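Aug 29, 2021

The Great Unpacking, Continued

We have been in the new flat since February and I still can't find the potato masher. I mention this because several people have asked how the move went, in the tone people use when they already suspect. It went fine. We own the same things we owned before, but now they are all in Ekstead and none of them are where I left them.

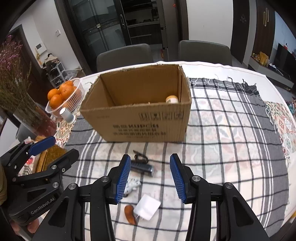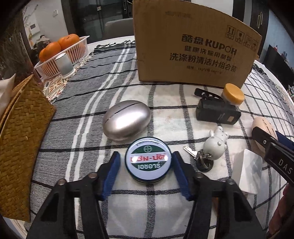
The checked cloth has been busy: one cardboard box, one round tin.

What I want to talk about is labelling. Before we left the old place I had a system. I bought a fat black marker and a roll of coloured tape, and for the first two evenings I wrote things like KITCHEN, LEFT OF COOKER, SPICES, HEAVY, THIS WAY UP. I was magnificent. My sister-in-law Marianna came round to help and asked if I was feeling all right.

By the second week the labels said KITCHEN. Then they said BITS. The night before the van came I packed a box, wrote MISC on it, looked at the eleven other boxes marked MISC, and changed it to MISC (OTHER). I remember thinking this was quite clever.

The van people were a firm called Czerwiński, two brothers and a cousin, and they were very polite about it. They asked where MISC (OTHER) should go. I said the bedroom. I couldn't tell you why. It held the iron, a bicycle pump, half the Christmas lights and the paperwork for a boiler we no longer have. It sat at the end of the bed until June, when I stubbed my toe on it hard enough to open it.

Marianna's view is that anything you haven't missed in six months should go straight to the charity shop unopened. She says this with great calm, as a woman who has lived in the same house since 2000 and has a loft. I did try it. I put one box by the door, had a small wobble, opened it for a last look and found my passport.

Then there is the question of who packed what. I live with Gaspard, who packs by size. If a thing fits in the gap, it goes in the gap. This is why the good scissors were inside a wellington boot and why I came across the Doko instructions (that's the lamp) rolled up in the gravy jug. He can't see what I'm complaining about. Nothing got broken, he says, and nothing did, apart from the lamp.

Our neighbour downstairs, Mrs Tokarz, has been following all this through the ceiling. She stopped me by the post boxes last week to ask whether we were moving out. I said no, still moving in. She patted my arm and gave me a marrow.

So, the current state of play. The books are out, in no order. The towels are out. I have found three tin openers, which is three more than I could find in March when we ate crackers for dinner. The flat number, 302, has been stuck on the door, slightly crooked, with the coloured tape I had left over. There was a lot left over.

Still missing: potato masher, the other half of the Christmas lights, one walking boot, the spirit level. If you helped us pack and have any idea about the masher, please write. I'm using a mug.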